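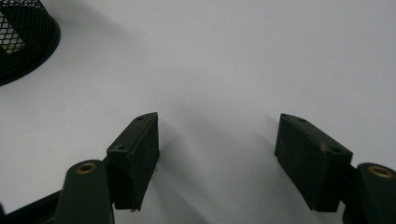
Can a machine tidy a desk without help yet?
On a good day it gets most of the way, and then you still have to go round after it and pick up the paper clips.

Ticket: desk tidy task stalls on small items
Opened by: Jade Friesen
Assigned to: Milan Kuipers
Status: open

Hi Milan, me again! The Covon arm is back to its old tricks on the desk routine. Big stuff is great - mugs, staplers, a roll of tape, all fine (I could watch it do mugs all morning). Pens are where it falls over. It lines up nicely, closes, lifts, and about half the time the pen stays where it was and the arm carries on to the drop-off with nothing in its grip.

What I've tried so far:

9:20 am - restarted the controller and reran calibration. No change.
10:05 am - dropped the closing speed to 90 per cent. Slightly better with fat markers, no better with ballpoints.
11:30 am - swapped the grey mat for a darker colour. It finds the pens faster now but still fumbles them.
1:15 pm - ran 20 pens in a row, got 11 into the holder. My nephew would beat that.

Reply from Milan, 2:40 pm
Thanks Jade. Check the closing height first, it may be set for the mugs. Try lowering it a touch and send me the log.

Jade, 3:50 pm
Lowered it, and we're up to 15 out of 20! Log attached. Paper clips are still hopeless, so I'll open a separate ticket for those. Can you leave this one open until Chantal has run it on her bench?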